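April, late, should be asleep. Folding day for the robotics club project! Hazem Saber wants 30 shirt demos from each pair before the Umberg meet, and we're at 26 – so close. White tee, blue flowery bedspread, yellow fingers, over and over. 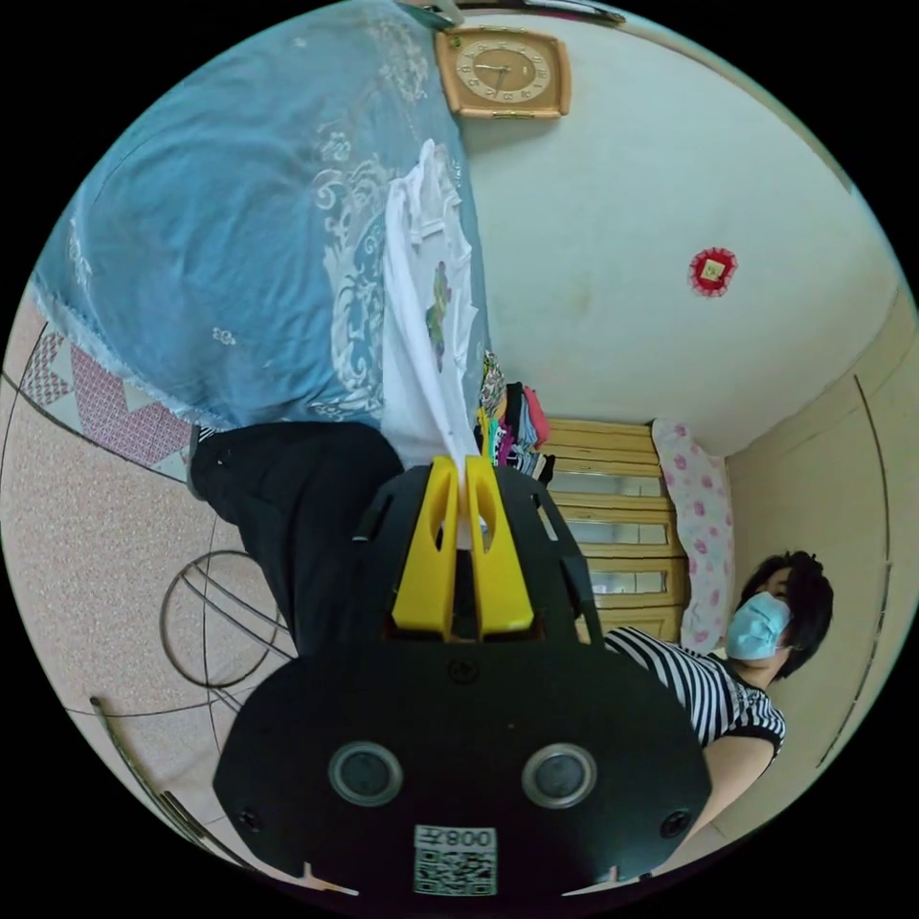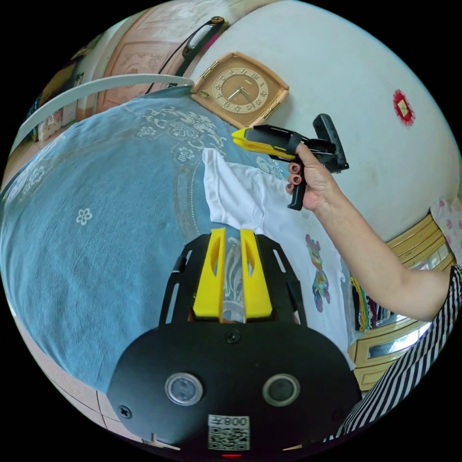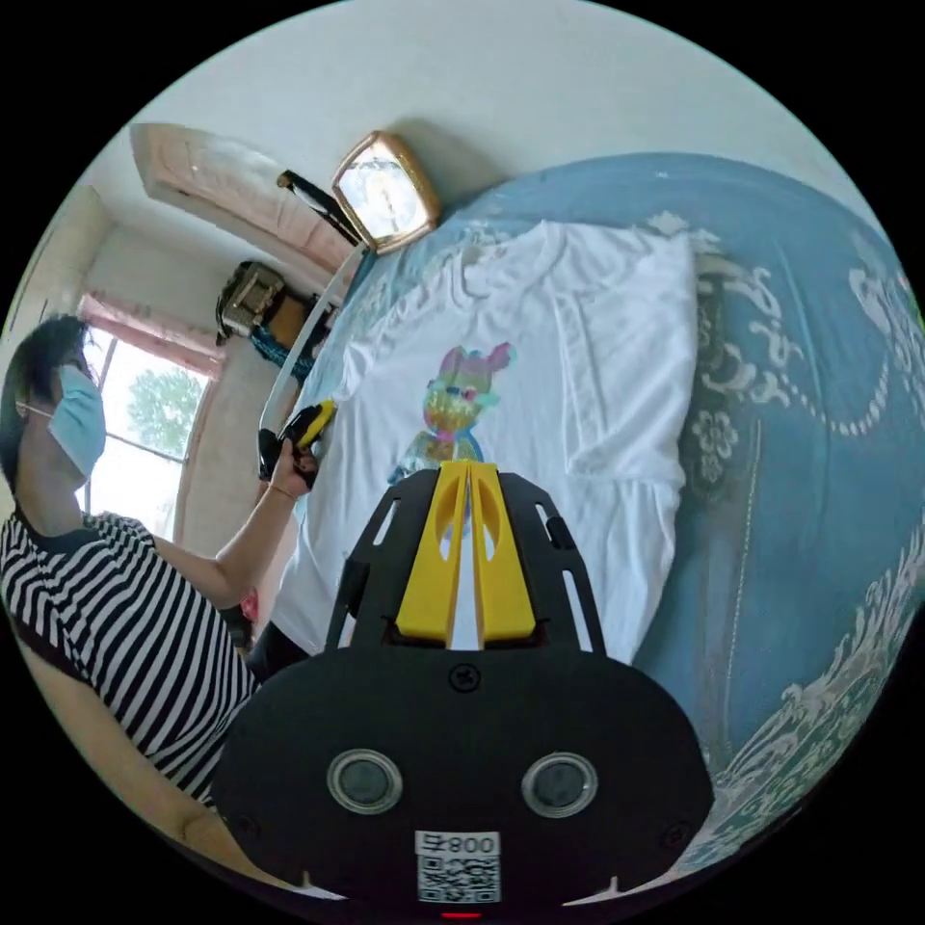 My wrists are killing me, but I really do love this part (way more than the coding). Four more tomorrow, then I have to label the lot and write up my half of the report. Must remember to charge everything tonight.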